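Hall floor and winter timetable

The main hall at Sowerby Street will be closed for 10 days while the old floor is sanded and resealed. The work starts the day after the seniors' lunch. The kitchen, the front office and the small meeting room stay open, but you will need to come in by the side door on Molness Lane, as the foyer will be full of stacked chairs. The ramp is at that side, so access for wheelchairs and prams is no worse than usual.

The floor was last done in 2009. The boards near the stage have worn back to bare timber and there are two soft spots by the fire exit where water got in during the April storms. Those boards will be replaced first. The gutter above them was cleared and rehung last month, so we don't expect the problem to come back, but please tell the office if you notice a puddle after rain.

We had three quotes for the work. Zamthorpe Flooring was not the cheapest, but their price included moving the piano and two coats of sealer, and the others charged for those separately. The finish will be satin. Several people asked for gloss, and the dance group asked very firmly that it not be gloss, as it shows every scuff and is slippery in socks. 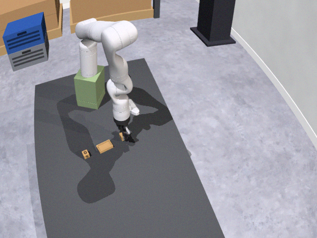
While the hall is shut, most regular groups have found somewhere else to go. Tai chi will be on the grass behind the library if it is dry, and cancelled if it isn't. The quilters are moving into the small meeting room and ask that people bring their own extension leads. Badminton is off altogether. Playgroup has the use of the church hall on Jerex Road, same time, and parents should park in the street and leave the driveway clear for the neighbours.

Kazue Ikeda has redone the winter timetable to go with the reopening. The main change is that Wednesday evening is now split, with choir until half past seven and indoor bowls after that. Choir members have agreed to be out on time. Bowls players have agreed not to come in and start unrolling the mats during the last song -- this was raised at the April meeting and took up a fair bit of it.

The other change is the heating. The hall heaters will run on a timer from now on and will cut out after an hour unless the button is pressed again. The button is the green one beside the light switches. Last winter the heaters were left on over two weekends and the power bill for the quarter came to $426 more than the one before. Please don't tape the button down.

A few house rules once the new floor is in. No street shoes with metal tips or narrow heels. Tables are to be carried, with a person on each end, and not dragged. Felt pads have been ordered for all the chairs, 352 of them at four to a chair, and Refilwe Naidoo would like some help sticking them on. She will be in the kitchen from 9 am on the Saturday before we reopen and says it should be finished by lunch if a few people turn up. Tea and sandwiches provided. Bring a rag and an old butter knife for scraping off the old rubber tips.

Anyone with gear in the storage cupboard behind the stage needs to take it home before the work starts. Anything left will go into the shed, which leaks. There is a box of odd cups, a child's blue raincoat and a slow cooker with no lid waiting at the office to be claimed.

Bookings for July onwards are open now. Forms are at the front office or can be emailed to you.

Recent items
Seniors' lunch: menu and lifts
Library roof repairs finished
Choir looking for tenors
New bins for the Molness Lane car park
Minutes of the April meeting

Sowerby Street Community Hall | Contact the office | © 2025 | Back to top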